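Skelum workshop: arm and hand build
Second progress report to the Lasitz small grants programme
05/12/2021
Written by Florian Masson, checked by Lies Hoekstra

Dear members of the programme,

With this report we inform you about the state of our build at the Skelum shared workshop. The first report, which you received in June, was mostly about purchases and about the place we use. I will repeat only what is necessary from it. As before, I write and Lies corrects, so please forgive the English where she was too polite.

What we promised

In the application we wrote that we would put a robotic hand on an arm, mount it beside a normal table, and let it move light things from daily life between the table and a plate. We wrote also that all drawings and settings would be available to the other members of the workshop. The first part is now running. The second part is half done, and I come to it under "Documentation".

Mechanical work

The arm stands on the left side of the table. This was a change from the plan, where it was on the right. On the right we had not enough free length for the cables, and the shoulder came too close to the place where a person wants to sit. The change cost us one extra weekend for the mounting and nothing else.

The coupling between the arm and the hand was the most difficult part. The first adapter that Lies turned on the lathe was good in diameter but not flat enough on the face, and the hand stood a little crooked. You could not see it well with the eye, but at the fingertips it was already 2 mm. The second adapter is correct. We kept the first one as a warning.

The cable of the hand goes now in a large loop over the wrist. We tried to lay it tight along the arm, as it looks more tidy, but then it pulled when the wrist turned. With the loop the wrist is free. We would like to make a proper guide for it, and it is on the list for the next period.

Work with the test objects

We started with foam blocks, then a sponge, then bread rolls, and since last month we use croissants. A croissant is a good test for us. It is light, it is curved, no two have the same shape, and it breaks if the fingers close too strongly. The baker in Jasel gives us the ones from the day before at a lower price, and we enter them in the accounts under "consumables".

The mat on the table is important too. On the bare tabletop the plate moved away when the thumb touched it. On the mat it stays much better, and the fingertips can come down to the surface without a hard contact. I recommend it to anyone who does similar work.

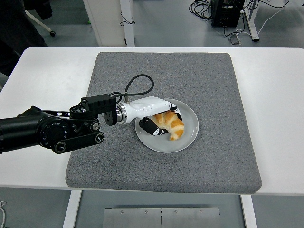 Figure 1. The hand at the croissant on the plate, fingers above and thumb low on the inner side of the curve.

The position over the plate is the one we find most difficult. The rim is low, but the thumb has to pass over it and still come low enough to get under the pastry. In the software from Alipour, which we use for the finger movements, we had to write a separate approach for this case: the thumb goes first, and the upper fingers follow slowly. We did 43 trials with this approach. In 14 of them the croissant was damaged or fell, and most of these were before we reduced the closing force. I give the numbers as they are in our notebook, without taking out the bad days.

From the mat directly it is easier. There is more room on all sides, and we can choose the angle of the hand more freely.

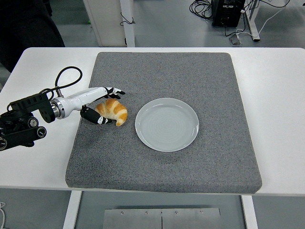
Figure 2. Croissant on the mat, hand open around it. The plate is to the right.

What still goes wrong is the height. If the hand is a few millimetres too high, the fingers close over the top of the croissant and push it down. If it is too low, the thumb stops on the mat and the arm reports an error. At present one of us corrects the height by hand before each series. We want to solve this with a small contact sensor in the thumb, but we have not yet chosen the type.

Documentation

The drawings of both adapters, the table mounting and the wiring are in the folder of the workshop. The settings for the software are not yet there. They exist, but with names that only Lies and I understand, and she has asked that I clean them before other members see them. I expect to do this during the winter break. We also promised an open evening. It was moved once, and we will send you the new date when it is fixed.

Money

We are within the budget. The second adapter was made from leftover material. We spent nearly 200 euros more on cables and connectors than planned, and we covered this from the amount reserved for transport, which we did not need. If this shift requires a formal approval from your side, please tell us and I will send the form. The receipts are attached in the order of the table in the application.

Next period

Cable guide for the wrist.
Contact sensor in the thumb, with automatic height.
Clean settings in the shared folder.
A new series from the plate, with the same approach and the lower force from the start.
Open evening in Skelum.

One question from our side: in the application we named a cup as the last test object. We would prefer to replace it with a slice of cake, as it fits better to what we learned with the croissants. Lies thinks the cup should stay. Please let us know if a change is possible at all, then we can finish our discussion here.

With kind regards,
Florian Masson
Lies Hoekstra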